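Tolta Two portable PA, reviewed by someone who sings in small rooms

26 May 2021 was never going to be the day I bought a loudspeaker, or so I told everybody at breakfast, and by teatime there was a large box in the hall.

I sing with an acoustic duo (guitar, two voices, a bit of melodica when we're feeling brave) and for years we've borrowed whatever speakers were lying about at the venue. Some were lovely. One smelled of chip fat and hummed in B flat. So when I finally had a bit of money put by I went to Butt in Tiltcombe, the music shop by the bridge, and came home with the Tolta Two.
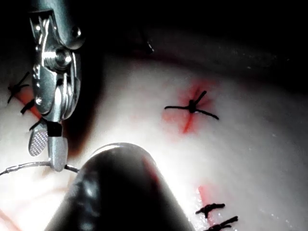
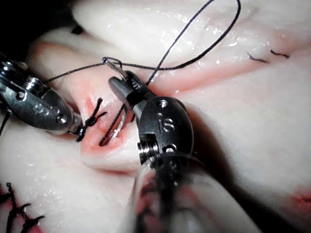

What you get for the money

I paid £257, with a mains lead and a padded cover included. The speaker stand was extra and I already had one, a rather battered old thing that it fits perfectly well. Inside the box there's the cabinet itself, the lead, the cover, a shoulder strap I haven't used and a manual in very small print. I'd have liked the manual to be twice the size, but the drawings are clear enough and I only had to ring the shop once.

It has two microphone sockets, one guitar socket and one small stereo socket for a phone or a music player. Each has its own volume knob, and there are knobs for bass and treble on the first three. Reverb is shared between the lot, which took me a while to make peace with. I like plenty on my voice and next to none on the guitar, and you can't have that here.

Carrying it about

I'm not a big person and I live up two flights of stairs, so this matters to me a good deal more than it seems to matter to the people who write brochures. I can carry it up in one go, with the guitar on my back, and arrive at the top able to speak. The handle is on the top, set slightly off centre, and it hangs a little crooked when you walk. You get used to it. The corners have rubber on them and have already met my door frame several times (the door frame came off worse).

It goes in the back of a small hatchback lying on its side, with room next to it for stands and the bag of leads, and we can still get a passenger in, provided they don't mind having a melodica on their lap.

How it sounds

Voices first, as that's what most of you will want it for. They're warm and clear and come across without that cardboardy edge you get from cheaper boxes. My singing partner has quite a low voice that tends to get lost, and on the first evening we plugged in, I heard words in our own songs I'd never properly caught before! We did have to turn the treble down a touch to stop the S sounds spitting, and we've left it there ever since.

Guitar is good too, though it needs some help. With everything at the middle setting my acoustic sounded boomy, as though it had been stuffed with a cushion. Taking the bass down to nine o'clock sorted it out. I tried a friend's electric through a pedal as well and wasn't so keen, but an electric guitarist will have an amplifier already and probably strong feelings about it.

Backing tracks through the phone socket are fine at a modest volume. If you turn them right up they start to crowd the singing, and I'd say anyone who works mainly with tracks should listen to a bigger speaker before deciding. The duo on before us at the Tiltcombe spring social had the Galtmont, the tall thin column one, and for dance numbers it simply had more weight at the bottom. It also costs a great deal more and comes in three pieces, and I watched them hunting for the third piece under a coat rack.

Is it loud enough?

For a café, a front room, a library or the back bar of a pub, yes, with plenty left over. For the main hall at Tiltcombe, with people sitting down and listening, yes again, and I never had it past two thirds. For the same hall with everyone on their feet and the bar open, I'd want two of them, and the link socket on the back lets you do that with one lead. We took it to an outdoor afternoon as well, where it coped nicely with the nearest benches and faded rather sadly towards the hedge. The poster for that one boasted of 2000 visitors over the weekend, and I can promise you they didn't all hear us.

The battery

It runs from the mains or from its own battery, and this was what tipped me over into buying it. I played records through it in the kitchen one wet Sunday to see how long it would go, and it lasted through lunch, the washing up and most of a very long live double album. For a normal two-set evening I don't bother with the mains lead at all, though I do bring it.

There's a row of little lights to show how much charge is left and I wish there were more of them. It sits on three lights for ages, then drops to one while you're introducing the next song. The manual says the battery is good for 1000 charges. I'll be drawing my pension by then, so I shall take their word for it.

Feedback, and a small grumble

Like any speaker, it will howl if you stand in front of it with an open microphone. Put it a step or two forward of you and off to one side, and you'll be fine. There's a button marked "Notch" that is meant to take the howl away. It does, mostly, but it also takes a bit of sparkle off the guitar, so I leave it out unless the room is being truly difficult.

My grumble is about the knobs. They're black, the panel is black, and the white line on each one is as thin as a hair. On a dim stage I can't see a thing. I've put a dab of pale nail varnish on all of them, which works a treat, but I do think the makers might have thought of it. And the power switch is right beside the phone socket, so it's easy to catch with a thumb when you're pulling the lead out. I've done it twice, once in the middle of the raffle.

Who I'd recommend it to

Solo singers, duos, choirs that need one decent microphone for the announcements, anybody teaching a ukulele class in a draughty room. If there's a drummer in your band, look at something larger. The same goes if you play mostly outdoors.

I'd also say go and hear it before you buy. Butt had one set up at the back and let me sing through it for as long as I liked, which was half the repertoire, with a patient young man restringing a mandolin beside me the whole time. They still had the Galtmont next to it when I went in for strings last week, so you can try one straight after the other with the same microphone.

Four stars from me. I've knocked one off for the knobs and that shared reverb, and I'd give half of it back if they'd sell me a cover with a pocket for the lead.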